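Shape Block Set for a Sorting Toy: Project Report

Hubert Frei, Corina Rüegg, Ronja Sandberg
Supervisor: Benoît Bailly
Submitted 22/02/2018

1. Background

The task set by the course was to design a small set of plastic shape blocks for a sorting toy, to choose a surface on which the blocks could be laid out for inspection, and to document the choices. The toy itself has the working name Carkow. The lid with its cut-outs is the subject of a separate report by Alby Cosgrove and is only mentioned here where its dimensions limit the blocks.

Our group took over the project from the previous course. The drawings we received covered the outlines of the blocks but gave no edge radii and no wall thickness. Both had to be settled again from the beginning.

2. Requirements

The blocks must be easy for a young child to hold in one hand. They must be told apart by outline alone, so color may help but may not be the only cue. Each block has to pass through its own cut-out in any rotation that matches the outline, and it must not pass through any of the others.

The lid report fixes the largest opening at 60 mm across. We kept the widest dimension of every block under that limit with a clearance of 3 mm. Edges that a child can touch were given a radius where the shape allowed it. The points of the star were the hardest case. A large radius made the star look like a flower, and a small radius left the tips too sharp to the touch. The value in the final drawing is a compromise, and we would like to see it tested further.

3. Shapes and colors

We used simple outlines with clear differences in the number of corners. Long, narrow shapes were dropped early because they fit through the wider openings when turned on end. The same problem came up with the triangular prism. Standing on its end it presents the triangle, but lying on one side it presents a rectangle, and the first version went through an opening meant for a different block. Increasing the prism length solved this.

The colors are green, blue, red and yellow. Colors repeat within the set, which was a deliberate choice. If every block had a color of its own, a child could learn the set by color and ignore the outline. Ronja Sandberg compared colored samples under the ceiling lights of the workshop and under a desk lamp. Green and yellow stayed distinct in both cases. Two of the blue samples looked nearly black in weak light and were replaced by a brighter one.

4. Choice of board

The blocks are small and several have sloping faces, so the surface under them affects how well they can be seen. We compared three options: the bare work table, a sheet of white card, and a wooden board.

The work table has a perforated metal top. Edges are hard to judge against the holes, and the blue of the table is a poor background for the blue blocks. White card gave good contrast but slid on the metal and bent at the corners. It also reflected enough light to wash out the top faces of the yellow blocks.

The board is maple. It lies flat, it is heavy enough to stay in place, and its pale color separates all four block colors. Visible grain was a concern at first. In use it caused little trouble, as the grain lines are much lower in contrast than the outlines of the blocks. The board was sanded by hand and left without varnish, to keep reflections down.

A second board bought from Vulteo was rejected. It had a bow along its length, and a block placed near the middle rocked when touched.

5. Layout

Blocks are placed loosely, with space between them and no fixed pattern. An early layout in straight rows was easier to check but hid faults, because every block was seen from the same side. With a loose layout some blocks show a sloping side and others a flat top. Corina Rüegg repeated the placement 5 times and noted which outlines were mistaken for one another. The only repeated mistake was between two blocks seen almost edge-on.

Figure 1. Shape blocks laid out on the maple board, on the perforated work table.

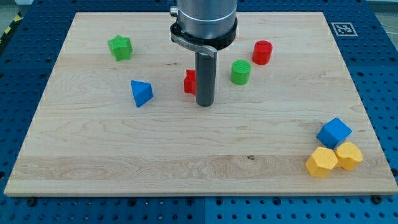

6. Open points

The radius on the star tips needs a test with more samples. The clearance should be measured again once the lid is available in its final material.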